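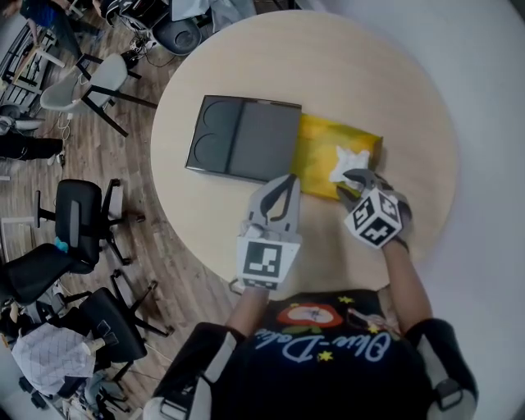 Abstract Introduction Data Results Discussion References

4. Results: bench minutes after the game is decided

We now turn to the part of the data we enjoyed most. Section 3 defined a decided game as one in which the lead is large enough, given the time left, that no team in our sample has come back from it. Once a game crosses that line it stays in the decided group until the final buzzer, even if the trailing team goes on a run. The full sample holds 3,000 games from the Nimora regional league, and the question is simple: what do coaches do with their young players when the score no longer matters?

4.1 Who comes in

The first result surprised us. Trailing coaches empty the bench later than leading coaches do, even though both can see the same scoreboard. We had expected the opposite. A coach who is far behind has little to protect, and the starters are tired and often in foul trouble. Yet the usual pattern is that the winning side sends in its youngest players first, and the losing side answers a few possessions later, almost as if it had been waiting for permission.

This holds at home and away, and it holds in every season we looked at. It is weaker in the final month of the regular season, when places in the playoffs are still open and point difference can break a tie between clubs. Point difference matters more than we first gave it credit for. Several clubs in the league have missed the playoffs on it, and their coaches seem to remember! In the seasons right after such a miss, those clubs keep their starters on the floor noticeably longer in games they have already lost.

4.2 How the young players do

Most work on this topic throws decided minutes away as noise, and we understand why. Defense gets softer, shots go up early, and the usual efficiency numbers drift. But for a player of 18 these minutes may be the only ones on offer all season, and it seems a waste to ignore them.

We compared players with at least 70 decided minutes in their first season with teammates of the same age and position who had fewer. The first group was more likely to be in the regular rotation a year later. Part of this is plainly selection, as coaches give the spare minutes to the players they already like. To get at the rest, we used the schedule. A young player whose team happens to face several very strong or very weak opponents early in the year gets more decided minutes for reasons that have little to do with talent. Using only this part of the variation, the link gets smaller but is still there – and it is clearest for guards.

Why guards? Our best guess is the ball. A reserve center in a decided game may touch it only a few times, while a reserve guard brings it up the floor on every trip, reads the press, calls the set and lives with the turnover. Play-by-play records from the Gikovley home games, where the scorers also log who starts each possession, fit this reading nicely. We would love to have the same detail for the other arenas.

4.3 Shot choice

Young players in decided minutes shoot more threes than the same players do in close games. They also make fewer of them. What interests us is the second season, when those who shot freely in decided games keep shooting at a higher rate once the games are close, and their accuracy catches up with that of their teammates. Figure 5 in the appendix plots the two groups by month. The lines cross in November and stay apart after that. We would not lean too hard on the exact month, given that the November schedule is short and one long road trip can move the average.

4.4 Checks

We reran everything with three other definitions of a decided game, including a stricter one that only counts the fourth quarter. The stricter rule leaves 2,000 games and wider error bands, but the signs do not change. Dropping the two clubs that share a youth academy, Org and Flureck, makes the guard result a little stronger. Leaving out overtime games changes nothing, as very few of them were ever decided before regulation ended.

One check did not go our way. When we split the sample by the age of the head coach's contract, the gap between leading and trailing teams almost disappears for coaches in their first year. We have no good account of this and come back to it in Section 5.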